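Putting the Groceries Away: Setting Up the Sorting Chore
Andia Two-Arm Bench Kit, Section 4

People ask me all the time whether these arms can do a household chore yet, and my answer is "kind of, if you set the table for them." So let's set the table! Produce is where I start every new owner at Verbridge.

1. Clear the green work surface and run the homing routine on both arms. Keep your hands outside the rails until the Visser controller beeps 2 times.

2. Put your containers between the arms, then add the toy produce. Mix up shapes (long things, round things, something with a stem).
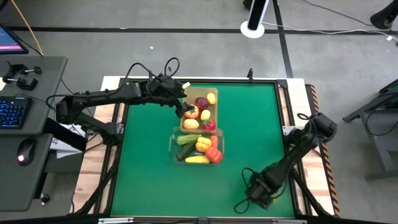 Fig. 4-1. Tray and glass dish set out between the arms.

Caution: glass dishes are fine on the table, but drop the grip force to 80 before you go near one. I learned that with my own lasagna pan.

3. Pick one item and run a single lift. Peppers are my favorite first test, with all those lobes and slopes for the fingers to deal with. Set the release height low, just over the bin.
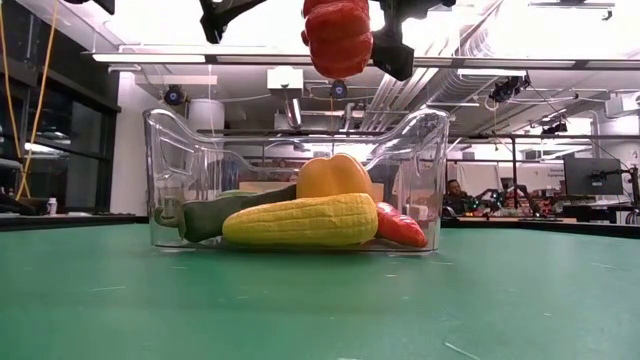 If you get error 309 at this point, the arm thinks its path is blocked. Move the bin a little toward the middle and try again before you go digging through menus (I always go digging through menus).

4. Once single lifts look good, queue up a longer run. I do roughly 200 picks and go make coffee in the next room, with the door open and one ear out for the alarm.

Note: clear containers are still tough for the Grateck vision add-on. Reflections confuse it. Turn on "Clear items" and slow the wrist down whenever one is in the mix. 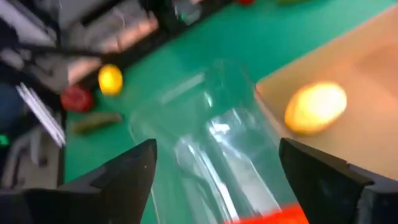 5. Save your settings under a name you'll recognize next month. "Test new final" won't help you, trust me.

So, would I let it put away my real groceries? Potatoes, sure. Ripe tomatoes, no way, and I'd still beat it to the fridge.

Comments (3)

benchrat: Error 309 went away after I moved the bin, thanks!

Potatofan: Does this work on eggs? Asking before I try it.

mk_garage: Mine needed the slower wrist for solid bins too.

Shared 80 times

We use cookies to remember your settings. Accept | Manage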